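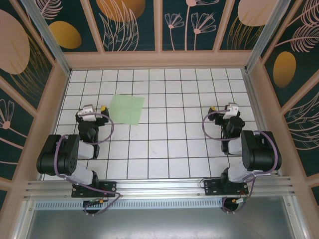 Two robot arms over a tiled work area.

I buy nearly everything online now, so when Kinen, my favorite kitchen shop, sold a stake to the investment firm Juhász this October, I got nosy. The money is for a web store called Nudora, and the plan is to go from 200 products to 400 - a big jump for a chain with 2 shops! I placed a test order (a teapot, naturally) and checkout was quick, though shipping cost more than I'd like. Their rival Stillis still ships free, and I'm keeping both bookmarked until the holidays.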